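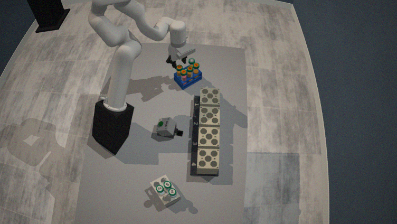
Hotthorpe Community Labs | Stores and Teaching Support Team

How to label your samples so you can still find them in September

I've been helping in the teaching stores for 11 years now, and if I had a pound for every mystery tube I've fished out of the back of a freezer I'd be writing this from a beach. So, labels! It's a dull subject, I know, but it'll take you ten minutes to read this and you'll save yourself a horrible afternoon later on.

Before you start

You'll want a fine-tipped solvent-proof pen (not a biro, and please not the whiteboard markers from the seminar room), a roll of freezer tape, and your notebook. The pens are in the second drawer at the Kimulgate end, and a roll of tape gives you 900 labels if you don't cut them too big.

Step 1. Pick a code and stick to it

Mine is initials, then project letter, then a running number, so SO-B-32 is Siham Obeidat's 32nd sample from project B. Keep it short enough to fit on a lid. Veronika Zwahlen likes to put the whole date in as well, and her handwriting is tiny so she gets away with it, but most of us can't.

Step 2. Write the notebook line first

Before the pen goes anywhere near a tube, write the code in your notebook with what's in it, how strong it is, the date and who made it. I used to do this bit afterwards. I once did it afterwards on a Friday with a bus to catch, and I'm still not sure what was in those tubes.

Step 3. Label the side and the lid

Tape goes on the side, wrapped so the end overlaps itself (it peels in the cold otherwise). Then write the code straight onto the lid. Lids do get swapped, so the side label is the one we trust if they disagree.

Do all of this while the tubes are empty and dry. Ink on a frosty tube just smears.

Step 4. Fill your rack in order

Start at the back left corner and work along the row. Put a bit of tape on the rack itself with your name and the first and last code, and draw a quick grid in your notebook if you've got more than one project on the go.

Step 5. Add it to the shared list

The list is on the Wallach drive, under Freezers. We're up to 1,230 entries, so use the search box before you add a code in case it's already taken. Jonas Trummer can give you access if the page won't open.

If your pen rubs off

Let it dry for a full minute and try again. If it still rubs off, bin the pen and let me know so I can order more.

Kendra MacPherson, Stores
Last updated Apr 29, 2021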